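October, late, kitchen table
Posted by Desta Araya

Back from the open day at Elholm and my feet are killing me. Writing this fast before I forget it all. Bus was late, then the wrong entrance, then a long walk round the back past the bins because the front door was for deliveries. Typical. Got my sticker badge and a lukewarm coffee.

Group of 8 of us, most from the evening class plus a couple I didn't know. First stop was the Brindent hall, which is conveyors, mostly. Loud. The guide had a headset but it kept dropping out so I caught every third word. Something about sorting trays, 1306 trays in a shift, I wrote that on my hand. Siriwan asked a good question about what happens when the power goes and got a very long answer about batteries.

Then upstairs to the lab, which is what I came for. Much quieter. Smelled like a school science room. They had us stand behind a line on the floor and no leaning, no bags on the bench. The fruit demo! I'd read about it in the flyer and pictured something slick, all glass and white plastic. It's brown paper and blue tape on a table. Liked it more for that. Two arms, strawberries, a plate. I had a spot right near the front for once – the tall man moved over without being asked. 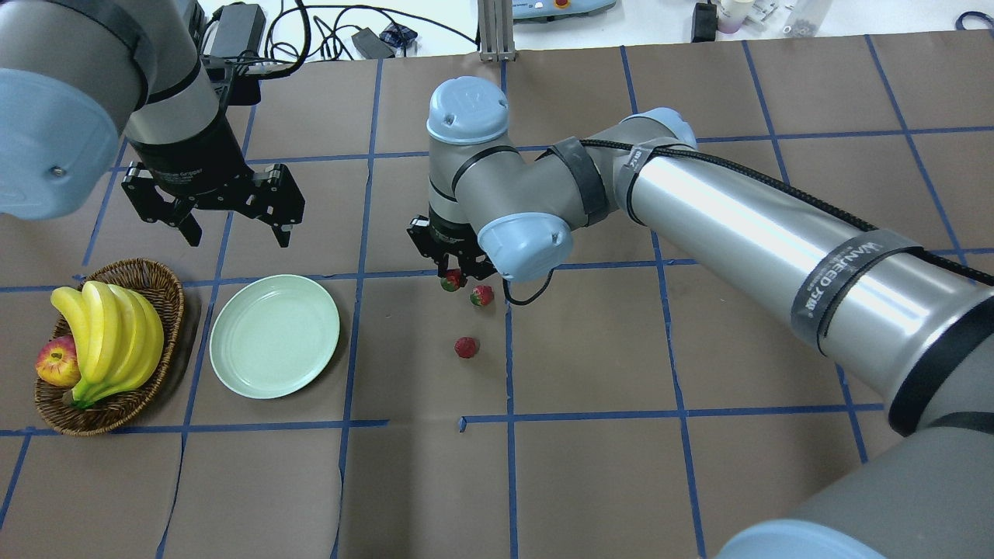 Siriwan said she'd want to see it do a raspberry before she was impressed, strawberries being practically armored by comparison, and could it tell a ripe one from a mushy one or was it just going by shape. The woman running it laughed and said raspberries were on the list. Didn't say how far down the list.

I asked how hard the fingers squeeze and she said that's most of the work, that and the lighting. They change the lighting and half of what it learned goes funny. She let us feel the pads on a spare gripper. Firmer than I thought. I kept thinking of Mom picking at the farm in Piltstead, 80 punnets on a good day, and her hands after. Didn't say so out loud. Maybe should of.

Stayed there far too long and missed the start of the welding talk. Not sorry. Caught the end, all slides, and a man asleep in the second row.

Bought nothing from the shop except a pencil. Home by 7, soup, toast, shoes off. Must email the lab woman about the student placement, she wrote her adress on the back of my map and I've already got soup on it. Also – return library book, call Mom.

Still thinking about that grip. Want to try something with the little servo kit this weekend if I can find the charger. Grapes, maybe. Start easy.

Recent entries
Class notes, week 7
The servo kit, again
Soup with too much pepper
Getting lost in Piltstead

© Desta Araya | Contact | Back to top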